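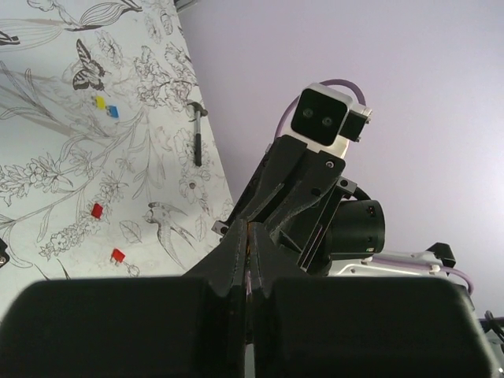 Wrist cam view, gripper jaws nearly closed, second arm's wrist behind it.

Ticket 3195: block detector keeps reporting a block on the other arm
Component: perception / workspace mask
Status: fixed on the branch, waiting for merge
Opened by: Simão Guerreiro

OK so I've been chasing this one since the Skovance update and I'm going to write it all down while it's fresh, because the old ticket (2278) got closed with "can't reproduce" and I can very much reproduce it now!

What happens: I run the sorting routine on the two-arm table with the usual colored blocks on the flowered cloth. The detector finds the yellow, the blue and the two reds. Then it adds a fifth one, class "blue," with a position somewhere up on the second arm. The planner happily takes it as a target, can't get there without a collision, retries 8 times and gives up on the entire job.

First guess was the cable. There's a lavender one looping over the other arm's camera and another along the white link, and in HSV that color sits way too close to our blue range for comfort. I narrowed the range and the fifth block went away -- and so did the real blue one as soon as I dimmed the lights. Put it back.

Second guess was the cloth. The butterfly and the bird are pretty strong black outlines, and I figured the edge step might be gluing things together. Swapped in a plain cloth for one batch, same phantom block. So the print is off the hook. (I put it back after, I like it.)

Third try, and this is where it got interesting. I dumped the arm mask on top of the wrist view. The mask is supposed to cut out everything that belongs to the other arm, and it did cut out the black bracket and the motor just fine. But the outline was built from the Ukard model of the wrist, and that model has no camera module on top and no cables at all. So the whole upper part of the wrist was going straight through to the detector like it was part of the table. No wonder!

What I changed:
Added the camera housing, the side box and a fat tube for each cable to the collision model.
Grew the mask by 55 pixels while the other arm is moving, back to the normal margin when it's parked.
Anything with an estimated height well above the table surface gets dropped before it reaches the planner.
The planner now skips a target it can't reach and goes on with the next one. It really should have done that from the start, sorry.

Ran the batch again with both arms going and no phantom block. I also left the hammer on the cloth for a while to see if it would get picked up as anything, and it came back as "unknown," fine by me.

Still open: the red block with the little metal ring on it gets a box that's stretched toward the lower right, so the grasp center is off. Different bug, I think. I'll file it separately under Tijani grasping.

If anyone else has a wrist with extra stuff bolted on, please check your model against a mask dump before you touch the color ranges -- I lost a good chunk of time there. The dump option is in the debug menu, under "overlays."

Merge request is up, needs one reviewer.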